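The Ondinel Rules

The rules at Ondinel fit on one sheet of paper, and Pei-shan Chow had typed every one of them herself in April, on an evening when the heat was out and she was wearing her coat indoors. There were 11. The first said that a person stands where the arms can't reach. The last said that whoever ends the day writes the log, in full sentences, with no blaming of the weather.

Amanuel Degefa, who had come over from Fullthorpe with a good degree and one good pair of shoes, thought the sheet was charming for a week and maddening for the month after that. It was rule seven that got under his skin. Rule seven said: Do not help.

"It just means you keep your hands to yourself," Pei-shan told him, not unkindly, blowing on her tea. "If it's slow, let it be slow. You write down slow."

So he stood behind the tape with the stop button in his palm, and he let it be slow, and he tried to breathe like a man who had nowhere to be.
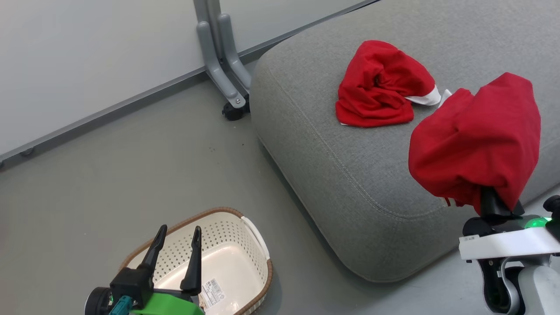 His grandmother would have had the whole room tidy before the kettle boiled, and he said so, and Pei-shan laughed and said she'd hire his grandmother tomorrow if she could work nights. Then she told him about Wainwright, where she had started out, a long time ago now, and where everybody helped. They were lovely people, she said, the nicest she ever worked with. If a cloth slid, a hand went out and nudged it back. If a lid stuck, somebody loosened it beforehand. They had 3,000 runs in their books, all beautiful, and the first family that took a machine home sent it back inside a week, for in that house there was no one standing by to nudge.

"And somebody got a finger pinched, too," she added, after a while. "Which is rule one."

He thought about that for the rest of the afternoon, and (I know this because he told me years later, over a very long lunch) he thought about it on the bus as well, and missed his stop.

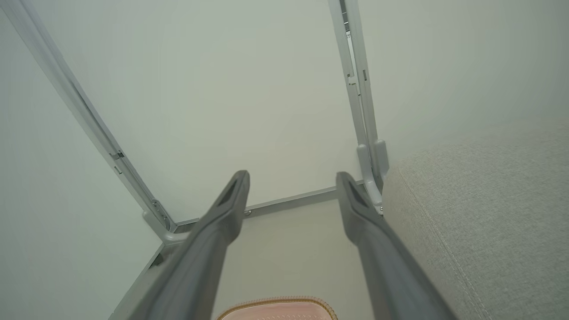 The test came with run 863. The arm drifted a little to one side, and Amanuel could see, or believed he could see, just how it was going to go wrong. His free hand came up all by itself. It got as far as the tape, and there it hung, like a child's at the edge of a cookie plate, while Pei-shan looked steadily at her clipboard and said nothing whatsoever.

He put it in his pocket.

The run failed. He pressed stop, he waited for the light as rule four told him to, and he went to the desk and wrote it down: Jun 11, 2019, run 863, drifted left, did not recover, operator wanted very much to help and did not.

Pei-shan read it over his shoulder. The people from Zasside were due to look through the log before they signed anything, and he asked her, a bit anxiously, whether he ought to take out the last part.

"Leave it in," she said, and went to see if there was any tea left in the pot.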